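3.2 Locating samples on the storage shelves
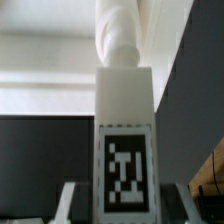 Figure 4. A square black-and-white fiducial marker on the front face of a white block.

Seed lots at the Skuvcombe and Jornport stores were kept in paper envelopes inside sealed tubs, and each tub had a fixed shelf position. In the older Keogh system the position was written by hand in a ledger. Errors in the ledger were a known source of lost lots, so before the germination trials began we replaced the written positions with printed square markers of the general type shown in Figure 4. Each marker code pointed to one record, which held the species, the harvest year, the moisture content at intake and the date of the last viability test.

A total of 475 lots were entered in this way. Of these, 43 had no moisture reading at intake and were left out of the analysis in Section 4. A further 16 lots had been split between the two stores - mostly clovers and vetches - and each half was treated as a separate lot with its own code. The split lots allow a direct comparison of storage conditions, as the seed in each pair came from the same harvest.

Germination was tested on moist filter paper in covered dishes under a fixed light cycle. Dishes were checked each morning, and a seed was scored as germinated once the root had broken the seed coat. Hard-coated seeds that had taken up no water by the end of the test were nicked with a blade and returned to the dish for 6 days. Seeds that were soft or moldy were scored as dead.

The Wilton correction for empty seeds was applied only to the grasses, where empty husks are common and hard to tell apart by eye. Counts for all other groups are given uncorrected. Scoring at both stores was done by one observer (Vaughan Pearce) in order to remove differences between observers from the comparison.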